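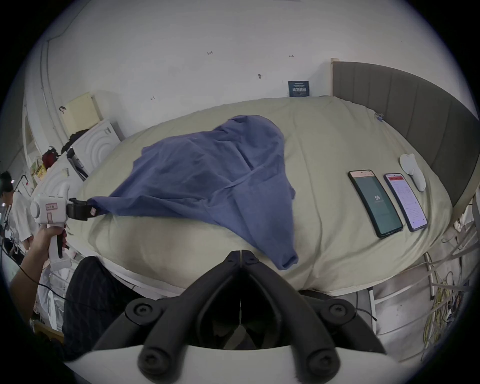 Section 8. Folding a T-Shirt on the Bed

The Dastdale Laundry Guide assumes you own a bed. If you also own a folding table, congratulations, and please skip to Section 9.

Before you start

Pull the fitted sheet tight at all corners. A wrinkled sheet prints its wrinkles on the shirt, and you will blame the shirt.

CAUTION: Do not fold anything damp. It will look fine until you open the drawer.

1. Drop the shirt on the middle of the bed. It will land in a heap. This is normal.
2. Find the collar. Allow time. 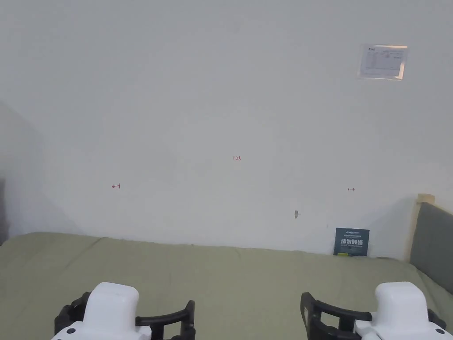
Lerato Naidoo wrote in to say that step 2 should come with a warning, as she once spent most of a load hunting for a collar and was holding a pillowcase. We have added the warning: check that it is a shirt.

3. Take one corner of the hem and pull it gently toward you. The rest will follow, mostly.
4. Work the sleeves out to the sides. If a sleeve is inside out, reach in and fetch it now.
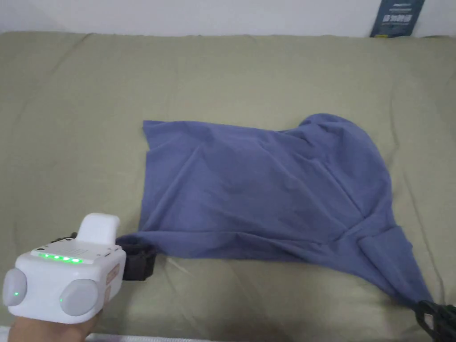

Fig. 8-2. T-shirt on sheet, one corner drawn out.

5. Smooth from the center to the edges with the flat of your hand. Two passes will do — this is laundry, and the shirt is going in a drawer.
6. Fold each side to the middle, sleeves included, then bring the hem up to the collar.

NOTE: Dark clothes shed lint on pale sheets. Do them last, and keep the pile somewhere other than the bed in the meantime. 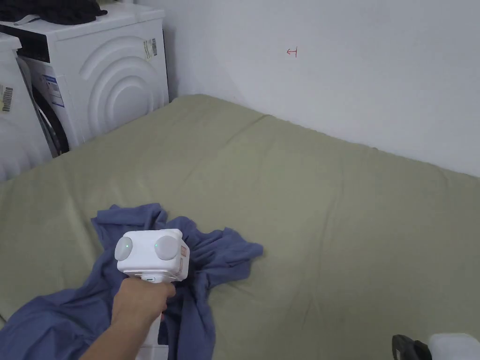 The top of the washer is the usual spot, provided the washer is off. A spin cycle will walk a pile of clothes onto the floor, and then you are back to Section 1.

7. Put the folded shirt away. Leaving it on the bed "for now" voids steps 1 through 6.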